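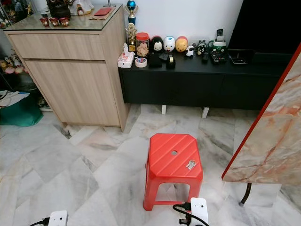 Sitlow counts its spare keys

06/06/2023

The town of Sitlow has finished its first count of municipal keys and found that it owns 688 of them. It has 200 locks.

The count was ordered last October, after staff spent most of a morning outside the Ekley Road pump house trying one key after another. The door was opened in the end by a locksmith from Condori, who charged for the visit and left behind two new keys, both included in the total.

According to the report, 627 of the keys carry no label. Others carry labels that raise further questions, such as "old one," "not this one" and "Cena side, upper." The town has never had a building with a Cena side. Cena Street was renamed before most of the current staff were born.

Three of the keys fit the mayor's office. One of those also fits the public restrooms in the park, an arrangement the report calls "historical."

The town will now buy a steel key cabinet and a set of colored tags. Keys that match nothing will be held for a year in case a door turns up. Residents who have borrowed a town key at any point are asked to drop it off at the front desk, which is open weekday mornings. The cabinet is due later this summer and will have a lock of its own, with two keys.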